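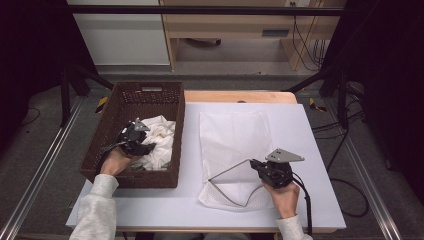
Pre-run checklist, hand gripper pair, Foldale table

1. Frame and rails. Push each leg by hand. Comment: no movement. Bolts marked with paint pen.

2. Cables. They must not cross the place where the operator stands. Comment: on the right side there are still loops on the carpet – to be tied before the next run.

3. Grippers. Check the screws of both fingers, then open and close up to 26 times without cloth. Comment: left one is good, right one makes a small click. I wrote it in the Trirneck log, entry 335.

4. Net material. Pinch only a small piece and keep your own fingers away from the arms.
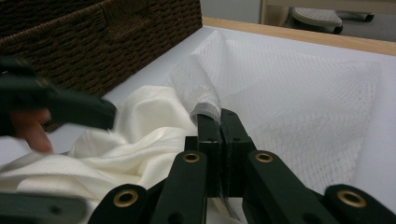

Page last changed: February 2026, by Shanthi Talukder

Comment to 4: the mesh can go in between the fingers and the arms. If it is caught, stop and open the gripper first, do not pull.

5. Basket. No broken ends on the rim which can scratch the hand. Comment: passed.

6. Sleeves. Close fitting at the wrist. Comment: please discuss, my fleece is a bit wide.

7. Power off, shelf key back to Ibarra. Comment: open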